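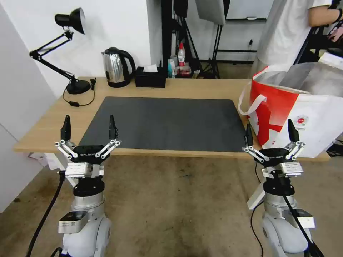

Unit 4 notes: Desks, sitting and the height problem

Okay, welcome back. Last time we did chairs, and I went on far too long about lumbar curves, so this week I'm keeping it to the desk surface. Bring a tape measure to the tutorial if you've got one at home (a sewing tape is fine, I use my mum's).

Start with the elbow. When you sit with your shoulders relaxed and your forearms level, the underside of your elbow gives you your working height. Most fixed desks are too high for most people. We raise the chair to compensate, our feet leave the floor, and by mid-afternoon the backs of our thighs are complaining. A footrest fixes that nicely, and a couple of old phone books will do the same job!

Now, the Cirnley case, which you've all got in your reader. Cirnley is the council office that bought one desk model for the whole building back in 2000, all 113 of them, fixed height, no measuring beforehand. I love this case because everyone meant well. The desks were solid, they matched the carpet, and the shorter staff spent years perched on cushions. When you read it, look at who got asked and when. I'd like a paragraph from each of you on that, and please don't just tell me they should have bought sit-stand desks. They had a budget.

Which brings me to sit-stand. I'm a fan, but standing still all day is hard on the feet and lower legs, and swapping one fixed posture for another doesn't get you very far. Change often. I get up whenever the kettle does.

Depth matters too, and it's the measurement students always forget. You want the monitor at about arm's length, with room in front of the keyboard for your wrists to rest between bursts of typing. On a shallow desk the screen creeps forward and your chin goes with it. Glare is the other one: a pale matte top is kinder on the eyes than a glossy one, and a desk side-on to the window beats one facing it.

For the tutorial:
Measure your seated elbow height in your usual shoes.
Measure the desk you study at most (kitchen table counts).
Write down the difference, and one change you could make for under twenty dollars.

Reading: the Cirnley case, then the first half of the Bisberg chapter on task lighting. Skip the bit on colour temperature, we'll get to it in Unit 6.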